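Oiling a wooden table: questions we keep getting

Skustgate sells tables and repairs them. We don't make oil, so we have no reason to flatter the tins.

Do I need to oil my table every month?
No. The people telling you so usually sell oil. Twice a year is plenty for a table that gets daily use, and a side table in a spare room can go far longer. Drip some water on it. If it beads, leave the table alone.

Is "food safe" on the label worth paying for?
Rarely. Most ordinary finishing oils are fine for a dining table once they have fully cured. Ask the seller what's in it and how long it takes to cure. If they can't tell you, buy something else.

What about "ancient recipe" waxes?
We were once offered one said to date from 1854. It smelled of lemon and cost three times what plain beeswax does. We tried it on half a tabletop and couldn't tell the halves apart.
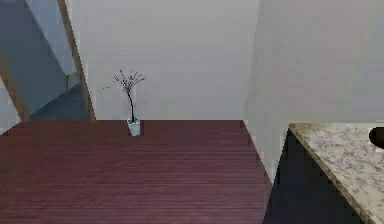 How much oil should I put on?
Less than the tin says. A thin coat, left for 30 minutes, then wiped off properly with a clean cotton cloth. Any oil still sitting on top after that will go sticky and collect dust. Lay used cloths flat outdoors to dry before you bin them, as oily rags can catch fire on their own.

Will oil get rid of white rings?
It might hide a faint one. Deeper marks need a light sanding along the grain, and we'd be wary of any spray that promises otherwise. Mayonnaise, walnuts and toothpaste come up a lot too. We have seen more harm than good from the toothpaste.

Do you offer a care plan?
We used to, through our Trullgate shop. Hardly anyone got their money's worth, so we dropped it. Single re-oiling jobs can be booked at Trullgate or Zetholm, any day but Wednesday.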